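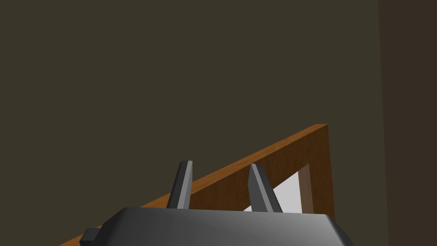
Hello all,

Sorry for my slow reply. I was two weeks with my parents and their connection is good only for short messages. I answer between the lines.

On Sep 21, 2022, Montserrat Palacios wrote:

> I have my sourdough starter for 29 days now and the bread is still flat. I feed it every morning, same flour, same jar. It smells fine, a bit like yogurt. The loaf spreads on the stone when I turn it out of the basket. Total dough is 900 grams. Should I throw the starter away and begin again?

Please don't throw it away. If it smells like yogurt and makes bubbles, it is alive, and a new one will bring you to the same place one month later. I would first look at the dough. You did not write how much water you use, and for me this was the whole problem during my first year.

My own recipe makes 1,075 grams of dough. When I started, I copied the water from a book, and the book was written for a strong flour. With the flour from Wulla, which is the one I can buy near my house, the same dough became almost a soup. I went down little by little, and now I am at 65 percent water. The holes are smaller but the bread stands up. My neighbor prefers it like this, she says the butter stays on top.

> I let it rise overnight on the kitchen counter, usually from ten until seven.

Nine hours is long if your kitchen is warm. In September I still have 81 degrees (Fahrenheit) in the evening, and the dough is ready in five hours, sometimes less. If I go to bed and forget it, it spreads exactly as you describe. Try one time to make it during the day, so that you can look at it every hour. Put it in the fridge when it has grown by half – not double, double is too late for me.

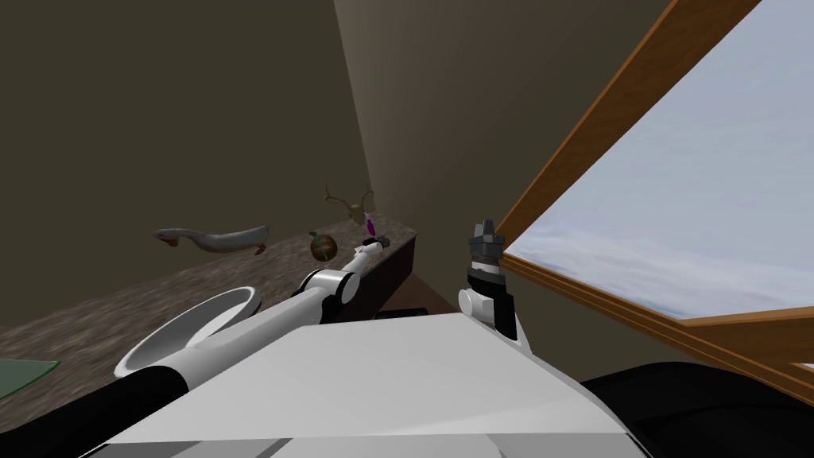

For the shaping I have no good advice in writing. My hands learned it slowly. I can only say to use less flour on the table than you think, because the dough must stick a little to make tension.

> Someone here recommended the Zastolex basket. Is it worth the money?

I have one and also a cheap one from the market, and I see no difference in the bread. The Zastolex is easier to brush clean. I dust both with rice flour. If your basket is very wide for 900 grams, this can also give you a flat loaf, so please measure it and tell us. Mine is 8 inches across at the top.

> And does anybody still have the rye recipe from the old list archive? The link is dead.

I have it on paper, the version with caraway and a spoon of molasses. I will type it this week and send it in a separate message, so that people can find it by the subject line. There was a discussion about the baking time under it – I remember that one hour was too short for most of us – but I did not keep that part. If you have it, please add it.

Greetings,
Nava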